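Workshop notebook, Paltirwood bench
Filed under: Bedside furniture / Fitting notes / February

Back at the bedside corner again this afternoon, and I want to get it all down while it's fresh, because last time I trusted my memory and ended up writing half the entry from other people's scribbles. The kettle is on, so this may ramble.

The round nightstand has come on a long way in my affections. I was lukewarm when the drawings arrived from Bultau (round things next to square beds always seem to me to waste a corner), but it does sit nicely against the wall, and you can get past it in the dark without barking your shin, which I can't say for the one I have at home! The raised rim is the bit I'd fight for. A pen or a pair of glasses will stop at it instead of going over the side, and it gives your hand something to find when you're half asleep.

The telephone is the awkward guest. Uliana Skoryk has been saying for ages that a desk phone takes up the best part of a small top, and I've been saying that guest rooms still want one, and we're both right. The body itself is fine. It's the coil that spreads, and it will go wherever it likes unless somebody bothers to tuck it in behind. I tried it a few ways and left it alone in the end.

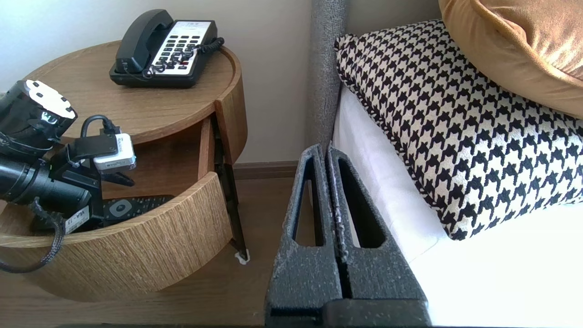

Round nightstand, drawer part open, remote inside.

So, the drawer. The question for today was whether the television remote should live in it or on top, and I'd made up my mind beforehand in favour of the drawer. I still lean that way. The curved front follows the line of the table, so when it's shut the whole thing reads as one round piece, and I like that very much. The trouble with any curved front is that the usable space behind it isn't quite the space you imagine from outside. Long thin things want to lie on the slant. A remote is happy enough on the slant, a paperback less so, and a hotel-style folder I wouldn't even attempt.

Runners: I've asked Agarwal for a softer pair to try. Ours are perfectly all right, just a little eager for my taste, and at 2 in the morning I'd like a drawer that keeps its opinions to itself. If the new ones need different screws, please would whoever unpacks them put the screws in the same bag and write on the bag. Job number for the order is 811. I have written it on the lid of the biscuit tin as well, so it's safe from everyone but the biscuit eaters.

I also want to go over the wall side of things before we call the corner finished, as it always gets left until last and then we're on our knees with a torch. 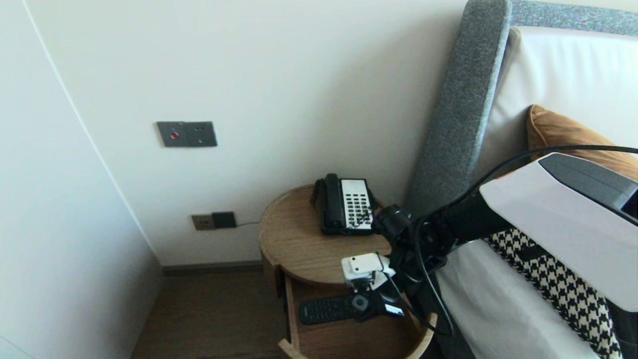

My feeling is that the switch should be something you can reach lying down, without sitting up and groping about over the telephone. Uliana measured from the pillow with her own arm, which I thought was sound science, and then measured with mine, which is shorter, and we got into a long and enjoyable discussion about whose arm a room should be built for. No decision. I'd go with the shorter arm, obviously.

Cables are the other half of it. One lead trailing along above the skirting is nothing, you stop seeing it after a day. Add a phone charger and a reading lamp and you've got a nest back there, and a round table hides a nest much less well than a square one does. Clomton do a little clip that sticks to the back of a leg, and I'd like to try a couple before we start drilling anything. Please don't drill anything.

Anyway, back to the remote, as I had it out on the wood for a bit to think about labels.

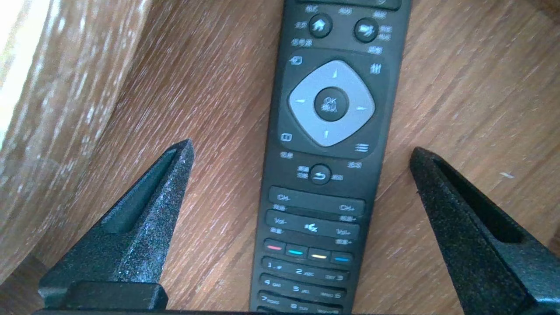

NOTES ON USE

The labels beside the keys are tiny and in Chinese, so for our English-speaking guests I think a small card would be a kindness. Most of it explains itself: the little house for home, OK in the middle of the arrows, CH and VOL on the long keys with their plus and minus. The smaller icons round the pad are where my mother would ring down to reception. I'd put just those on the card, in decent-sized type, and keep it inside the drawer lid side up so that it doesn't join the clutter on top.

To do: chase Agarwal, ask Clomton for clips, draft the card and let Uliana take half the words out of it.

Share · 37 likes · 2 comments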